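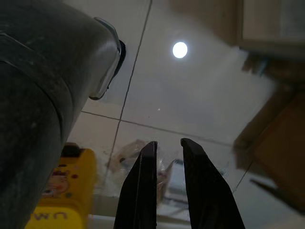 The Night the Fridge Fought Back

Home Features Workshop Reviews Letters Subscribe

2020-04-10
By Aleksandra Tokarz

I should say up front that I like robots. I've liked them ever since I was a kid taking my dad's tape deck apart (sorry, Dad), and when the people at Jakubowski asked if I wanted to come out to Jadlow and watch an arm unload a refrigerator, I had my coat on before I'd finished reading the message. What I didn't expect was to spend most of my visit talking about a cable.

The job sounds like nothing. Open fridge, reach in, pick up a thing, bring it out. You and I do it half asleep. The team had been at it since July with a Stundwood arm, and by the time I showed up the system had logged almost 170 hours of reaching in and out of the cold. Bowls, cups, bottles, all of it. They were proud of it and they had every right to be!

Then, on the run before mine, the arm went in for something on the door and didn't stop. It kept pressing down on the shelf, the door started swinging, and the engineer with her hand on the stop button needed 2 tries to hit it. No one was hurt. A mug lost its handle. But everybody in that kitchen had gone a little pale, and the mood was still funny when I walked in with my notebook.

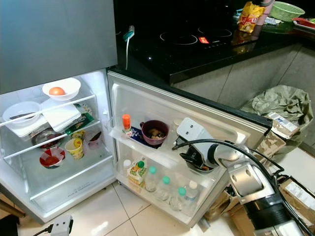 I've written about plenty of robot faults, and the scary ones are usually boring on the inside. A loose screw, a bad number in a file, a plug that's nearly in. So I asked to stand as close as they'd let me and just look at the thing while it worked. With the gripper down low in the upper door shelf, next to a maroon mug, there's a black cable arching off it and back along the arm, and once I'd noticed that loop I couldn't stop staring at it. It's a decent-sized loop. A fridge door is full of edges. I asked what happened if one caught the other, and the engineer gave me the kind of smile you get from a mechanic who already has the part on order.

They'd pulled the log that morning. As the wrist turned, the cable had hooked under the lip of the shelf and tugged at its connector, and the force reading coming back from the gripper froze. It didn't drop to zero, which would have tripped the alarm. It sat at the last good value, nice and gentle, while the arm pushed harder and harder looking for a touch it had already made. The Zustport controller was set to wait 30 seconds before it called a steady reading suspicious. Thirty seconds is fine on a warehouse line where loads sit still. In a kitchen it's forever. Count it out loud some time, with your hand flat on a shelf, leaning.

I asked why anyone would pick that number. They hadn't picked it. It came with the controller and got copied over along with everything else, and I felt a bit sick hearing that, thinking of all the settings I've clicked past in my life.

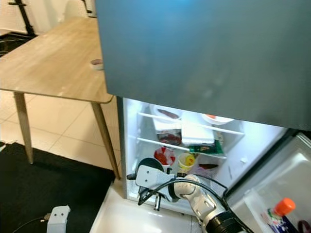
What they changed

The wait is down to 2 seconds now, and the arm backs out the way it came if the reading goes stale. The cable has been tested with a shorter loop, too, though the team isn't happy with that yet (too short and it tugs at the connector all by itself when the wrist rolls). There's talk of a sleeve. There's also a second stop button going in, on the side where people really stand.

I asked to hold the old one for a minute before I left. The spring is stiffer than you'd think, and the cap is smaller than my thumb. They told me the new one is the big mushroom kind you can whack with an elbow, and I hope it gets there before their next run on the door shelves.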